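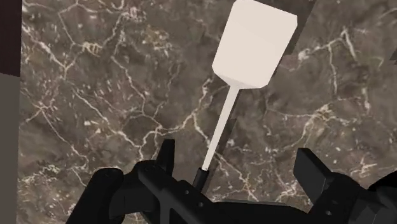 Der Greifer mit dem weißen, pfannenwenderförmigen Objekt vor der braunen Marmorfläche, aus der Simulation der Projektgruppe.

Unterwegs | Schule & Technik
Lesezeit: 2 Minuten

Tag der offenen Tür in Arnden, Dienstagnachmittag, und ich hatte mit Robotern gerechnet. Im Raum der Robotik-AG standen 13 Rechner. Gearbeitet wird dort seit Oktober fast nur am Bildschirm, in einer Simulation namens Plundale, die die Gruppe selbst zusammengebaut hat.

Die Aufgabe klingt bescheiden: Küchengerät greifen, anheben, woanders ablegen. Thandeka Xaba leitet die AG und redet angenehm wenig drumherum. Ein echter Arm koste Geld, das die Schule nicht habe, und im Rechner gehe nichts kaputt. Das stimmt. Nur lernt man am kaputten Teil auch etwas, und ob ein virtueller Stein sich so verhält wie eine Arbeitsplatte in einer Schulküche, konnte mir niemand recht beantworten.

An der Wand hing ein Plakat: 293 Versuche, davon 200 erfolgreich. Ich fragte nach, was als Erfolg zählt. Ein Schüler sagte, wenn das Teil drei Sekunden oben bleibt. Eine Schülerin am Nebentisch meinte, es müsse auch abgelegt werden. Die beiden haben das dann unter sich weiterverhandelt - recht lebhaft, und für mich der beste Moment des Nachmittags.

Der Vortrag von Poul Ladefoged dauerte 29 Minuten und handelte überwiegend von der Zukunft der Arbeit. Gegriffen wurde darin nichts. Auf die Frage eines Vaters, wann denn ein richtiges Gerät komme, fiel der Name Skundodov, dort wolle man vielleicht eines ausleihen. Einen Termin gibt es nicht.

Die Jugendlichen können programmieren, das will ich gar nicht bestreiten. Ich würde im nächsten Jahr trotzdem gern sehen, wie einer von ihnen einen echten Pfannenwender vom Boden aufhebt und den Code noch einmal aufmacht. Parken übrigens besser hinter der Turnhalle, vorne war ab zwei alles voll.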